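GALLBRIDGE, December 9, 2021 – A Molldale man has confirmed that he will read the terms and conditions before continuing, a process now in its 61st day.

The man, 400 pages into the agreement for a free torch app, told his household that dinner should proceed without him. He has so far raised 15 queries with the developer, De Smet, chiefly about the word "herein".

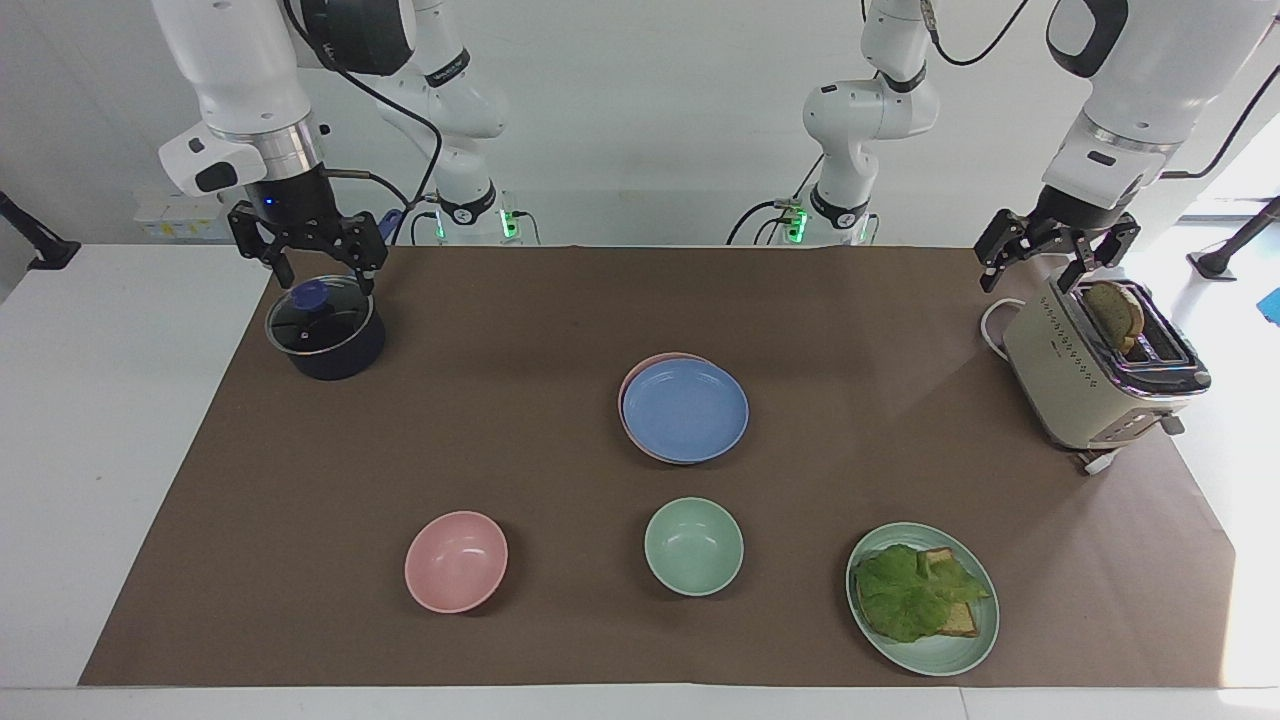 De Smet said it had no procedure for replying to a user who had reached clause 200. A spokesman confirmed that the firm's own copy stops at clause nine – the rest was pasted in from a ferry timetable.

The man's wife, who pressed "Accept" on the same app in under a second, has been using its torch to find him in the spare room. He expects to reach the signature page in March, subject to updates. Version two of the terms was issued last night.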